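October 2026, Brilville

Second day with the Stakitz hand on trial from Sistamberg. Firmware 61 loaded without trouble. Calibration took two passes — the first stopped at 99 percent and the manual has no entry for that. The price list gives the wrist cable as a separate item, part 342, which I want dropped from the quote.

Moved on to fruit after lunch. Apple to plate, gray cloth down, thumb low and fingers upright on the approach.

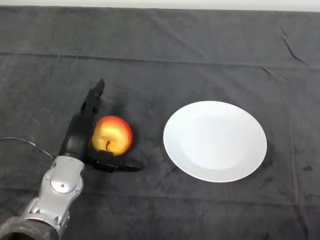 ## Still open

- Ask Michalík for grip force limits in writing.
- Repeat with the apple on the far side of the plate.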